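Chapter 7
Light, Surface and Exposure

Learning outcomes

At the end of this chapter, students should be able to:
explain why a light meter gives a false reading from very pale and very dark subjects
use exposure compensation to correct a reading
tell the difference between diffuse and direct reflection
choose a metering pattern to suit a subject
record exposure settings in a form that another person can follow

7.1 Introduction

Chapter 6 dealt with the three camera controls that govern exposure: aperture, shutter speed and sensitivity. Students who completed the practical work in that chapter will have found that the same settings do not suit every subject, even when the light stays the same. This chapter considers the part played by the subject itself.

A camera does not measure the light falling on a subject. Its meter measures the light that comes back through the lens, and that amount depends on both the strength of the light source and the surface it strikes. A sheet of white card returns most of the light that reaches it. Black velvet returns very little. The meter has no means of knowing which of the two is in front of it, and it suggests settings that will record either one as a middle grey.

For general outdoor work this causes few problems. Grass, brick, weathered timber and bitumen are close enough to middle grey that a meter reading can be accepted as it stands. Difficulty arises when one tone fills most of the picture. Snow comes out dull and a black dog comes out washed out.

7.2 Correcting the reading

Exposure compensation is the simplest remedy. The rule is to add exposure for pale subjects and take it away for dark ones. Beginners often apply the rule in reverse, on the reasoning that a bright subject must need less light. Students should make a test series before relying on memory.

A starting point of plus one and a half stops is suitable for white paper or painted walls. Clean snow in full sun may need 2 stops. For dark clothing, minus one stop is usually enough. These values assume that the tone fills most of the picture area and that the camera is set to average metering.
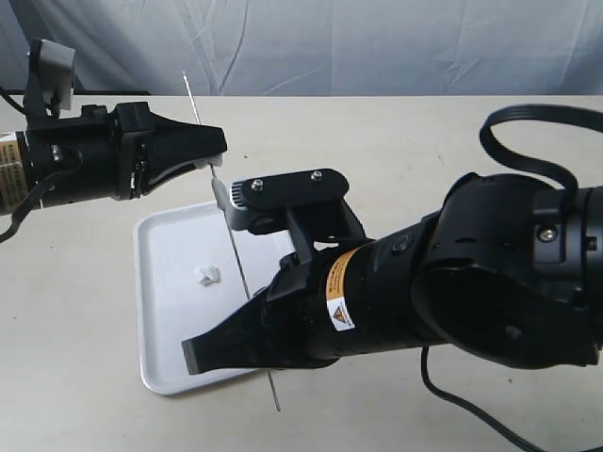
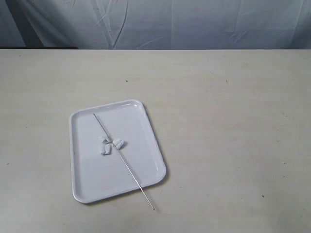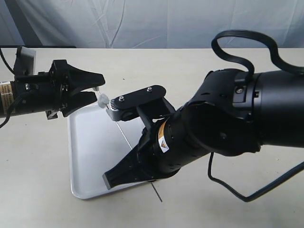
The grey card offers a second method. The card is placed in the same light as the subject, a reading is taken from it alone, and the camera is then set manually to that reading. The card must face the camera without tilting towards the lamp or window, or glare will upset the result. Small changes of angle matter a good deal on any smooth material, as the raised rim of the white plastic tray illustrates: it carries a bright, glossy highlight along one part, while the floor of the tray remains matte. Readings should be taken from areas free of such highlights. Where no card is available, the palm of the hand may be used with a correction worked out beforehand.

Once a manual setting has been made, it remains correct for as long as the light does not change. The photographer may then move from a dark object to a pale one without adjusting anything. This is the chief advantage of the method in catalogue and record work, where tones should match from one picture to the next.

7.3 Diffuse and direct reflection

Diffuse reflection scatters light evenly in all directions. A diffuse surface, such as blotting paper or unglazed clay, looks equally bright from any position. Direct reflection behaves like a ball bounced off a wall, leaving the surface at the same angle at which it arrived. Glass, varnish and polished metal all produce it.

Most everyday materials show both kinds together. The balance between them governs how a lamp should be placed, a matter taken up fully in Chapter 8. For the present it is enough to note that a direct reflection of a lamp may be many stops brighter than its surroundings, and that no change of exposure will bring detail to both.

7.4 Case study: the Grullora collection

Lensa Gebru and Hawi Araya photographed 323 items of household enamelware held in the Grullora collection. Their first session was carried out on automatic exposure. When the files were compared, white basins had been recorded as grey and black kettles as brown, and 39 items had to be photographed again.

For the second session, which began in October, Gebru took a grey card reading at the start of each morning and after every 25 items. Araya kept a written log of aperture, shutter speed, lamp distance and background. The log is reproduced in Appendix C, and students should read it before attempting Exercise 7.2.

Key terms

Direct reflection, diffuse reflection, exposure compensation, grey card, incident light, middle grey, spot metering

Before you begin

Exercise 7.1 requires a camera with manual exposure, a tripod, a grey card, and one sheet each of white, grey and black paper. Set the camera to its base sensitivity and turn off any automatic contrast adjustment. Students working in pairs should each keep a separate log.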